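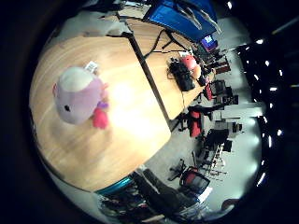
4. Scoring Agreement in Three-Round Amateur Bouts

4.1 Data and coding

The analysis covers 233 amateur mixed martial arts bouts held under the Sevcombe regional rules at 14 events. All bouts were scheduled for three rounds and scored by three cageside judges on the ten-point must system. Bouts that ended by stoppage were kept for the round-level analysis if at least one full round had been scored before the stoppage. Bouts ending in disqualification were dropped, as were those in which a point deduction made the round score impossible to recover from the scorecard.

Scorecards were entered by hand into Jekitix, the event database used by the sanctioning body, and exported as one row per judge per round. Two coders then marked each round for knockdowns, completed takedowns, control time and submission attempts, working from the promoter's video with the commentary muted. Neither coder had access to the scorecards. Disagreements over takedowns were settled by the definition in the Murnlow coding manual, under which a takedown counts only if the attacking fighter holds a top position long enough for the referee to allow ground work. Brief trips and mat returns were coded separately and do not enter the models below.

4.2 Unanimous and split rounds

A round was treated as unanimous if all three judges gave it to the same fighter, whatever the margin. Rounds scored 10-9 by two judges and 10-8 by the third were therefore unanimous as to winner but divided as to margin. The distinction matters for what follows. Most earlier work on judging in this sport takes the bout decision as the unit of analysis, so that a bout with one close round and two clear ones looks the same as a bout with three clear rounds.

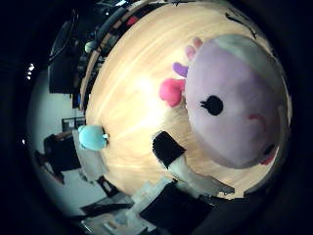 Rounds containing a knockdown were rarely split. The same was true of rounds in which one fighter held long control time and also attempted a submission. Control time without an attempt behaved differently. In these rounds the judges divided more often than in rounds fought entirely on the feet, and the division did not shrink as control time increased. Figure 2 shows the share of split rounds against control time for the two groups.

One possible reading is that judges differ in how they weigh position against damage. The Sevcombe rules ask them to consider effective striking and grappling first and to turn to control only when those are even, but they do not say how long a position may be held before it counts as effective in itself. A second reading is that sight lines are to blame. Judges sit on three sides of the cage, and ground work against the fence is hidden from at least one of them for much of the time. The present data cannot separate the two, as seat positions were recorded only at the Montes venue.

Figure 2. Share of split rounds by control time, for rounds with and without a submission attempt. Rounds containing a knockdown are excluded. Bars show the interval from resampling by event.

4.3 Judge experience

Experience was measured as the number of bouts a judge had scored in the database before the event. Judges with fewer than 80 prior bouts were placed in the lower group. Panels made up entirely of lower-group judges were uncommon and are pooled here with panels that had one experienced member. Agreement as to winner did not differ between panel types once knockdowns were entered in the model. Agreement as to margin did: experienced panels were more likely to divide between 10-9 and 10-8, mainly in rounds with heavy ground striking and no stoppage.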